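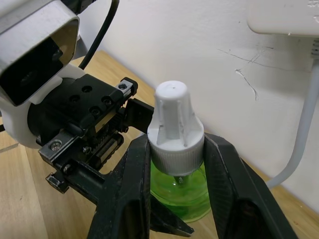
Well, May has come round again and with it my annual fit of decanting. For anyone who joined the list over the winter, I keep a lot of small bottles. Bath stuff, plant feed, washing-up liquid, the good hand soap that only comes in the five-year size, all of it gets poured out of something enormous and into something I can lift with one hand while holding the phone. And after years of making do with any old jam jar I've come to have Opinions (sorry) about what a small bottle ought to be. First of all it ought to be see-through. A translucent green one with a white cap, filled with something bright green, is my idea of a proper bottle, and you can tell from the other side of the room that there's something in it. I used to have a set of very smart stone-coloured ones from Skaltby, and they looked lovely on the shelf, and I ran out of everything without warning for an entire year.

Colour helps as well. My rule at home is green for plants, clear for hands and whatever's left over for the floor, and I stick to it about as well as I stick to anything. Thijs, who has the allotment next to mine, labels every single thing in capital letters and then keeps his labelled bottles in a box with a lid on, in the dark, under a bench. We've agreed to differ.

Size is the other thing. I've settled on 100 ml for anything that travels and I don't go smaller, as the tiny ones fall over if you so much as breathe near them. A few of you wrote in after the last newsletter to ask where I buy mine. Aerts, on the corner in Gosberg, in the back half of the shop past the paint. They come loose in a tub and you rummage. Take the cap off and put it back on before you pay! I've brought home more than one that wouldn't screw down straight, and you only find that out when it's lying on its side in your bag next to a library book.

Anyway, bottles were going to be the whole of this month's item, but then I started on the corner where I do the pouring and it all got rather bigger.

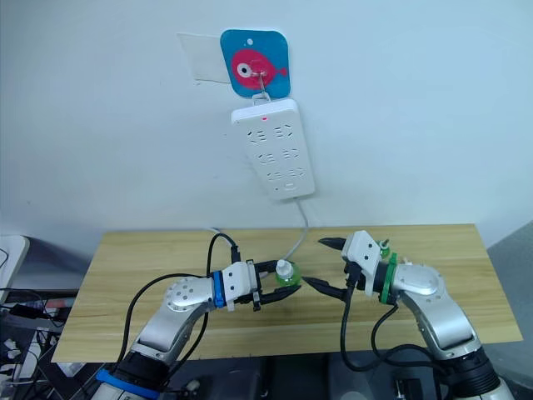 My real trouble has never been the bottles, it's been the electrics. I need a lamp for pouring, and the little scales want charging, and then there's the radio, and every one of them has a lead, and for years the whole lot met in a multi-way socket that lay on the table exactly where I wanted to put things down. I knocked it, I dripped near it, I moved it and forgot where I'd moved it to. So I'm now completely converted to hanging the thing up. A white power strip hung from a hook on a white wall hardly shows, and it gives you back a whole patch of table, and it's up out of the way of anything that tips over. It doesn't have to be a grim sort of hook either. A blue square with a pink cartoon fish on it does the job, and I defy you to be cross about cables while that big eye is looking at you. You can see the little red light from where you sit, too, so there's no more crawling about to find out whether the wall switch is on.

Now, a word on stick-on hooks, as I've had a few come down on me in the night (you've never heard a noise like it). Wipe the wall first and let it dry properly, press the pad on hard, and then leave it alone until the next day before you hang anything on it. I never used to manage that last part. Do check the weight on the packet against whatever you mean to hang, with the plugs in, and don't go by how it feels in your hand. And keep it well away from the sink, please. My sister's flat in Jirdale has a perfectly good stretch of wall by the window and she still wanted hers next to the taps. We had words.

The other thing I'd say is to give the lead somewhere to go. Straight down the wall and away behind the table is best. If it has to come across the top then let it run along the back, and don't let it wander into the middle where your elbows are. Loose ends are my own weakness. I'll unplug something, drop the plug on the table, go and make a cup of tea and come back to find it has somehow got itself under the very thing I wanted to pick up.
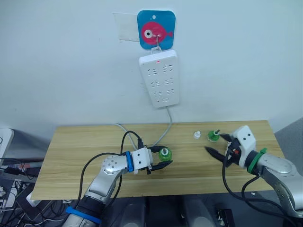 As for the table itself, I've gone back to plain light wood after a long and unhappy time with an oilcloth. Oilcloth wipes down beautifully, I'll give it that, but bottles skate about on it and mine had a crease that sent every drip towards my lap. On bare wood you can stand a bottle up and it stays where you put it. Mine gets a wipe and a bit of wax when I remember. It has a ring on it from a leaky bottle of plant feed, and I've decided to be fond of the ring.

Push the table right up to the wall if you can. I had a gap behind mine for ages and I lost two caps down it, plus a teaspoon and a seed packet I'd been blaming Thijs for. (Sorry, Thijs.)

If you've got a pouring corner of your own, do write and tell me what you've done with the leads, and whether you've found a funnel that doesn't dribble down the outside. I've tried the folding kind and the metal kind and I've gone back to a cut-down yoghurt pot. Next month it's string, and I've been saving up a great deal to say about string.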